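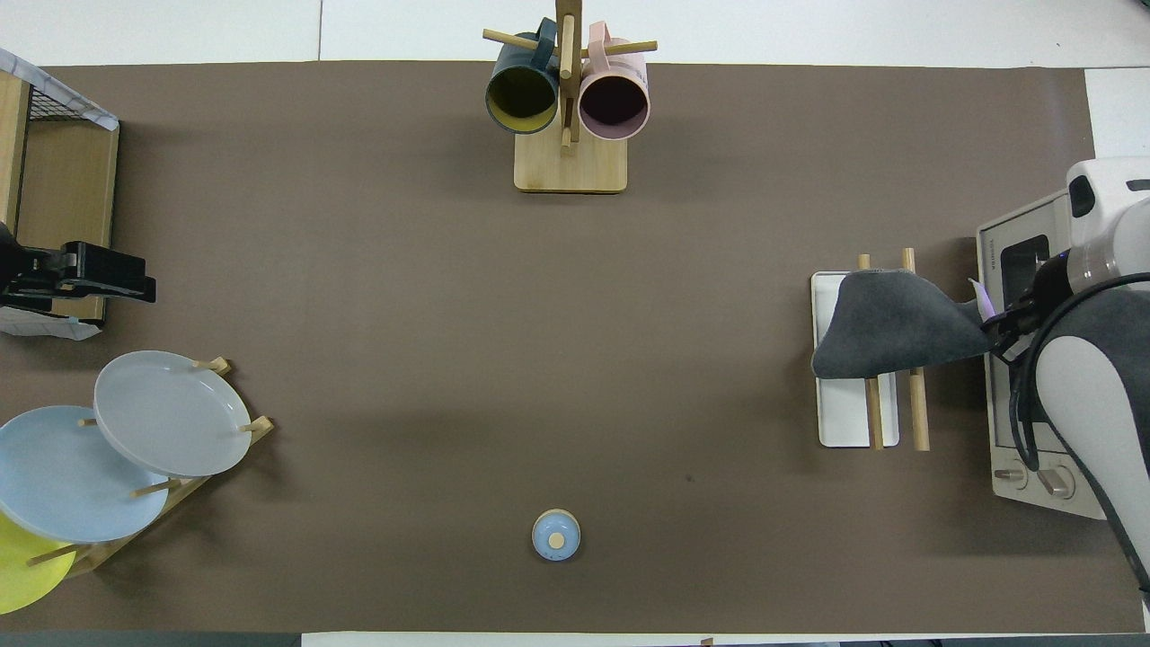 The mug tree, the plates and the lid to the small pot, out on brown paper.

24 October 2018

The kitchen shelves came down on Monday and the new ones are still leaning against the wall in the hallway, so all the dishes have been living on the table. I put brown paper down first. The table is white and marks easily, and I had most of a roll left from when we moved to Catham.

I used the time to decide what goes back up. We have too many mugs. Some 20 of them went into a box for my cousin Nataša, who is furnishing a flat and will take anything that holds coffee. The mug tree stays, and so do the teal mug with the mustard inside and the pink one with the dark maroon inside. Those are the two we reach for every morning. The tree has room for more, but I like being able to get one off without knocking the next.

The plates stay in the wooden dish rack. I used to stack them in the cupboard and always wanted the one on the bottom. The gray, the pale blue and the yellow don't match and were never a set. The yellow came from Teodor Toma when he left Idel in January, along with a soup pot I have since given back. The blue was 2 dollars at the church sale. I've thought about buying a full set and each time I end up deciding the money is better spent on the shelves.

The light blue lid with the wooden knob has outlived its pot. The pot cracked last winter. The lid fits the bowl I use for leftover rice, near enough, so it gets kept.

Dish towels were the other job. I went through the drawer and sorted them into white and gray. White ones are for drying glasses, gray ones are for everything else. Anything with a hole went to the rag bag under the sink. I wash them hot and skip the softener, which makes them useless for drying.

The shelves themselves are pine, 71 centimeters long, cut for me at Gavrilă on Saturday. Vasilică Oprea at the counter talked me out of the thinner board and I'm glad he did. They have had one coat of oil and need a second. Ionuț has offered to come over and help find the studs, and he owns a better drill than mine.

The plan is to have the dishes off the table by the weekend. The order going up will be plates low, mugs at eye level, and the things we use twice a year on top. The waffle iron is in that last group. I have not decided about the fondue pot.

If anyone knows a good way to get old drawer liner off painted wood, leave a comment. Warm water and a scraper got me through one drawer and took an hour. There are three more to go.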